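Shared workshop's path rover moves to outdoor runs

Feb 7, 2024

Members of the Clondodow shared workshop have finished the drive base of Julatberg, a small wheeled robot meant to follow park paths without GPS. The build began in December.

The rover steers from a single forward camera. Software written by Nga Diệp classifies each patch of ground as pavement, grass or bare soil, then sets a heading toward the center of the pavement. Keisha Esposito built the chassis and rewired the motor drivers after 2 failed on the bench.

The training set holds 1,005 hand-labeled stills. Worn edges are the hardest case – leaves and soil along the border get marked as pavement, and the heading drifts. Bends are next on the list.

Verna Iwasaki is fitting a lower gear ratio for slopes. The group plans 6 more outdoor runs before the software is released to other members. 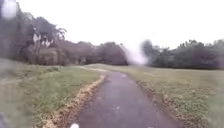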